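关于我们

霍宁(Honine)是一家做小型机械臂培训和调试服务的公司,说是公司,其实很长一段时间里更像一间大家下了班也不愿意走的工作室。我们给职业学校开实训课,也帮一些刚开始接触自动化的小工厂把第一台机械臂调顺。来找我们的人,多半是在别处被厚厚的手册吓到过的,所以我们总是先泡茶,再开机,慢慢讲。

创始人卡米尔·马哈拉(Kamil Machala)早年做设备维修,跑过的车间多得他自己都记不清。他有个习惯,每到一处先问人家:“上一次停机是怎么回事?”很多客户第一次听到这个问题都愣一下,觉得哪有一见面就问人伤心事的。可是聊开了以后,往往一聊就是一下午,后面的工作也就好做多了。这个习惯后来成了我们公司的习惯,所以在这个页面上,我们也想讲讲自己出过的一次问题。

那是九月,我们正在为新一期的入门课准备练习,课程名字叫“格里勒”(Grilel),内容很基础:让机械臂把小方块放进白板上画好的圈里,放完松开,退回原位。这套动作我们跑过不知道多少遍,大家都很放心,放心到有点大意了。那天下午临下课,程序跑到第131次循环,夹爪该抬起的时候没有抬起,反而继续往下走了一小段,压在方块上,把方块顶偏了,电机嗡嗡地响。坐在旁边的学员伸手就想去扶那个方块,幸好带课的老师离急停按钮近,一掌拍了下去。人没有受伤,方块也只是泡沫的,可是那天晚上我们几个人谁都没有心情吃饭。

接下来整整5天,我们停了所有的课,把那台机械臂从头查到尾。起初怀疑是夹爪的线松了,换过线,毛病还在;又怀疑是程序里的高度写错了,一行一行对过,也没有错。最后是在翻运行日志的时候发现的:控制器在长时间连续运行之后,偶尔会丢掉一条“松开完成”的反馈,程序等不到消息,就按旧的高度值接着往下走。之前我们每次演示都很短,跑几十次就关机,自然碰不上。说来惭愧,那个旧的高度值还是我们自己图省事留下来的,本来早就该删掉。

查清楚以后,我们做了几处改动。等不到反馈,机械臂就原地停住,绝不再猜;向下的力设了上限,碰到东西超过一点点就松劲;急停按钮从墙边挪到了桌边,每张桌子两个,坐着也够得到。改完之后又连着跑了大约3000次循环,白天跑,夜里也有人轮流守着,直到大家心里都踏实了才重新开课。那几个通宵的泡面味道,到现在还有人拿出来说笑。

练习本身倒是一点都没有变,还是白板、手画的圈和彩色方块:

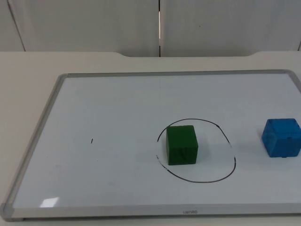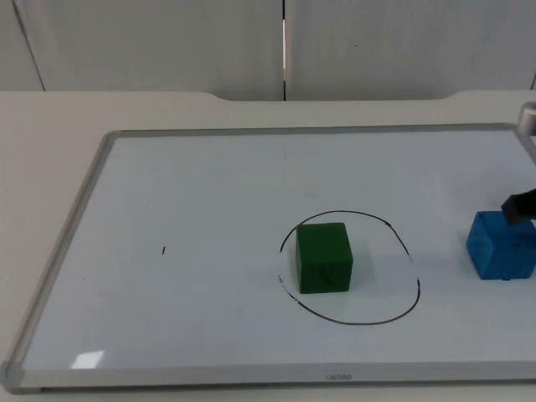 有学员家长和工厂的朋友问过我们,把这种事情写在介绍页上,会不会影响生意。我们商量过,觉得还是要写。来上课的人以后要在真正的设备旁边工作,设备会出毛病,这件事早一点知道比较好。现在每一期课的第一个上午,我们都会把那段运行日志投在墙上,请大家一起找问题出在哪一行,找出来的人可以先挑座位。然后才轮到练习急停,每个人都要亲手按,按到不用想就能伸手为止。

除了格里勒入门课,我们还有一门给维护人员开的进阶课,叫“文多伦”(Vendoron),专门讲日志怎么看、故障怎么复现、事后记录怎么写。每班最多6个人,人再多,老师就照顾不过来了。工厂的朋友如果手上有一台时好时坏、怎么也查不出原因的机械臂,也欢迎带着日志来坐坐,不报名也没关系,茶是一直有的。

想来参观或者旁听,请提前给前台留个言,写清楚几个人、想看什么,我们会安排同事在门口等您。进实训室之前要把长头发扎好,围巾和挂绳请先放在柜子里。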